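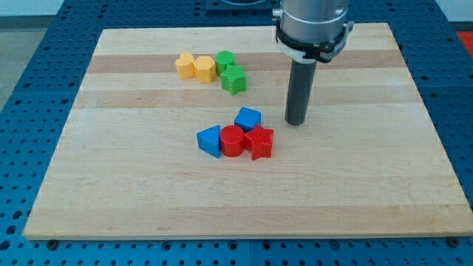 ロボットに仕事を教えるというと、難しい数式やプログラムが並んだ画面を思い浮かべる方がまだ多いようで、私もFinach(フィナック)の工房にお邪魔するまではそのひとりだった。けれども、フルィスティーナ=マリーヤ・リセンコさんの毎日は、拍子抜けするほど手仕事に近い。操作レバーを握り、腕の先を少しずつ動かして、積み木を寄せたり、離したり、並べ替えたりする。それを何度も何度も繰り返して、動きの記録をためていく。指のない、ただの棒のような先端で、木の板に置かれた赤い星や青い三角を押していくのだから、つまむことも持ち上げることもできない。「押すだけなんです。だから面白いんですよ」と、リセンコさんは椅子に座るより先に、もうその話を始めていた。

ホーム 読みもの 人と道具 工房だより お問い合わせ
サイト内を検索 キーワードを入力 検索

工房は川沿いの古い織物倉庫の一階で、入り口の扉がやたらに重い。中に入ると機械油の匂いを想像していたのに、漂ってきたのはコーヒーと、誰かがお昼に温めたらしいスープの香りだった。リセンコさんは「Clilside(クリルサイド)」という、遠隔操作でロボットに作業を見せるための仕組みを任されている。その隣の机で、集まった記録を一本ずつ見直しているのがゾリャーナ・ネチポルクさん。おふたりは同じ大学の出身で、といっても在学中はまったく面識がなく、入社してから同じ先生の口癖を知っていることに気づいて大笑いしたのだそうだ。

まず、教え方そのものについて伺った。やり方は大きく分けて二通りあるという。ひとつは腕に直接手を添えて、書道の先生が生徒の手を取るように一緒に動かしてやる方法。もうひとつは、少し離れたところから操作レバーで動かす方法で、今の積み木の作業はおもに後者でやっている。

「手を添えるほうが、最初は絶対に楽しいんです」とリセンコさんは言う。「腕の重さがこちらに伝わってきて、あ、ここで嫌がっているな、ここは気持ちよく動くな、というのが肌でわかる。見学の方にもよくやっていただきますけれど、皆さん子どもみたいな顔になります。ただ、人が横に立っていると、カメラに自分の手や袖が映り込んでしまうんですね。あとで学習に使うときに、ロボットが、袖が見えたら動くものだと思い込んだら困るでしょう。ですから記録を取る段になったら、こちらは離れて、レバーで動かします」

では遠隔操作ならすぐに上手に動かせるのかというと、そうはいかなかった。私も一度握らせてもらったのだが、黄色い六角形のブロックを緑の円柱のそばまで押していくだけのことに、もう額に汗をかいてしまった。まっすぐ押しているつもりなのに、六角形はくるりと向きを変えて逃げていく。慌てて反対側に回り込もうとすると、今度は隣のブロックに触ってしまう。リセンコさんは横で笑いをこらえながら、「力の真ん中を外しているんです。押したい方向の、ちょうど反対側の真ん中に棒を置いてあげてください」と教えてくれた。言われたとおりにしてみると、なるほど、少しだけ素直に進んだ。少しだけ、である。

形によって性格が違うのだそうだ。円柱はどこから押しても同じように応えてくれるけれど、ちょっと中心を外すと棒の脇をするりと抜けていく。四角いものは面で受けてくれるから頼もしい。三角は角度さえ合えば行儀がいい。いちばん手がかかるのは、と尋ねると、おふたりが声をそろえて「星です」と答えた。

「星はね、くぼみのところに先端が入ると、とてもよく言うことを聞くんです」とリセンコさん。「でも、とがったところに当たると、そっぽを向いてしまう。私は最初の冬、星ばかり練習していました。二月の、暖房の効きが悪い時期で、手袋をしてレバーを握っていたんですけれど、手袋をすると細かいところがわからなくて、結局外して、かじかんだ指で続けて。あの頃の記録を今見ると、動きが小刻みに震えているんですよ。寒かったんだなあって」

ネチポルクさんが隣から、その震えた記録はまだ保管庫に残っていると教えてくれた。消さないのですか、と聞くと、「消しません。学習には使っていませんけれど、寒い日に人が動かすとこうなる、という見本としては一級品ですから」とのこと。リセンコさんはこれには少し不服そうであった。

操作の一回分を、おふたりは「一本」と呼ぶ。Clilsideで積み木の作業を記録しはじめてから、採用した記録は700本。そのうち143本は、リセンコさんが途中でわざとしくじって、そこから立て直してみせたものだという。

わざとしくじる、というのが私にはどうも飲み込めなくて、しつこく聞き返してしまった。上手なお手本だけを見せたほうがいいのではないだろうか。そう口にすると、ネチポルクさんが身を乗り出した。

「きれいなお手本だけで育てますとね、うまくいっている間はいいんですが、一度ずれたときに、どうしたらいいか知らない子になるんです。人間がレバーを握っていれば、ずれたら自然に直しますよね。でもロボットからすると、ずれたあとの景色を見たことがない。見たことのない景色の中で、見たことのある動きをしようとして、どんどん変なほうへ行ってしまいます。だから、ずれたところから戻ってくる道も見せておくんです」

「難しいのは、しくじるところまでお手本にされたら困るということで」とリセンコさんが引き取る。「しくじった瞬間までは記録から切り落として、立て直すところから使います。どこで切るかを決めるのはゾリャーナの仕事です。これで、よく喧嘩になります」

喧嘩といっても、聞いていると夫婦が味噌汁の濃さについて言い合っているようなもので、ネチポルクさんは早めに切りたい、リセンコさんはもう少し前を残したい。迷っているときの、先端が宙でふっと止まるあの一拍に意味があるのだとリセンコさんは言い、迷いまで覚えさせてどうするの、とネチポルクさんは言う。どちらが正しいのかは、試してみるまでわからない。実際に両方を作って比べたこともあるそうで、そのときは早めに切ったほうが成績がよかった。「あのときはね」とリセンコさんは強調していた。

ふたりの先輩にあたるのが、Horobets(ホロベッツ)という製パン用機械の会社だ。リセンコさんはFinachに移る前、ここで4年間働いていた。生地を型に並べる機械の調整をしていたそうで、そのときは動きを一つひとつ数値で打ち込んでいたという。

「それはそれで、私は好きだったんです。自分で決めた場所に、決めた速さできちんと行ってくれますから。でも、生地って毎日違うんですよね。湿気の多い日はだれるし、粉が変われば粘りも変わる。そのたびに数字を直して、直した数字をまた戻して。横でベテランの職人さんが、生地をちらっと見ただけで、手つきを変えているんです。どう変えたんですかと聞いても、いやあ、なんとなくだよ、としか言ってもらえない。あの『なんとなく』を、そのまま機械に渡せたらなあと、ずっと思っていました」

その願いが今の仕事につながっているのだから、職人さんの「なんとなく」にも感謝しなければならない。もっとも、ご本人はまだ道半ばだと言う。積み木を押す作業は、いわば手習いの「いろは」で、言葉で頼まれたとおりに動けるようにするための足がかりなのだそうだ。たとえば「緑の星を青い四角の左へ」と頼まれたら、どこへどう回り込んで押すかを自分で見つけてほしい。そのために、記録の一本一本に、人が短い言葉を添えている。

この言葉を添える作業がまた、聞けば聞くほど奥が深い。同じ動きを見ても、ある人は「星を円柱に近づける」と書き、ある人は「赤いのをちょっと左へ」と書く。「ちょっと」とはどのくらいなのか。誰から見た左なのか。ネチポルクさんは初めのうち、書き方の決まりを細かく作ろうとしたのだが、途中で緩めることにした。

「頼むほうの人は、決まりどおりに頼んではくれませんからね。うちの母に電話でこの話をしましたら、『そんなの、そこのそれをあっちにやって、で通じないとだめよ』と言われました。母の基準はたいへん厳しいです」

お昼をはさんで、練習の様子も見せていただいた。新しく操作役になる人は、まず「Woso(ウォソ)」という練習用の画面で感覚をつかむ。画面の中の積み木を押すもので、本物とはすべり具合がずいぶん違うらしいのだが、カメラ越しに見るということには慣れることができる。本物に移るのは、そのあとだ。

リセンコさんが新人さんに必ず伝えているのは、急がないこと、そして一本ごとに手を離して肩を回すことだという。操作役は続けて2時間まで、と工房で決めている。それを過ぎると、本人は元気なつもりでも、記録に投げやりな動きが混ざりだすのだそうだ。ネチポルクさんに言わせれば、誰が動かした記録かは見ればわかるし、その人がおなかをすかせているかどうかまで見当がつくらしい。

「フルィスティーナの動きは、回り込むときに少し大きく膨らむんです。車の運転と同じなんですよ。彼女、駐車場でも大回りしますから」

「安全運転と言ってください」

そんなやりとりを聞きながら、ふと、ロボットのほうにも癖はうつるのですかと尋ねてみた。うつります、とリセンコさんは即答した。ひとりの記録ばかりで育てると、その人にそっくりの動きになる。だから今は何人かで交代しながら記録を取っているのだけれど、それでもときどき、誰の手つきかがふっと顔を出すことがあるそうだ。夕方、ほかの人が帰ったあとに学習済みの腕を動かしていて、その動きが、もう辞めてしまった同僚の手つきにそっくりだったことがあるという。

「向こう側へ回る前に、一度ちょっと上がって、様子を見るようにしてから下りるんです。彼はいつもそうしていました。私、思わず名前を呼びそうになってしまって。すぐに電話して話したら、本人は、そんな癖は自分にはないと言うんですけれどね」

これから教えてみたいことは、と最後に伺うと、リセンコさんはしばらく考えてから、パン生地、と答えた。Horobetsの職人さんのところへレバーを持っていって、あの手つきを見せてもらいたい。やわらかいものは形が変わるので、積み木とは比べものにならないほど難しい。粉が機械の隙間に入る心配もある。それでも、先方にはもう手紙を書いたのだという。返事はまだ来ていないが、代わりに先週、黒パンがひとつ届いたそうで、これは承諾と受け取っていいのかどうか、おふたりの意見はやはり分かれていた。

帰りがけに、もう一度だけレバーを握らせてもらった。星を押してみたけれど、やっぱりそっぽを向かれた。ネチポルクさんは「今のは残しておきましょうか」と言って、本当に保存ボタンを押していた。

(2022年7月11日掲載)

当サイトでは、より快適にご覧いただくためにクッキーを使用しています。 同意する 設定を変更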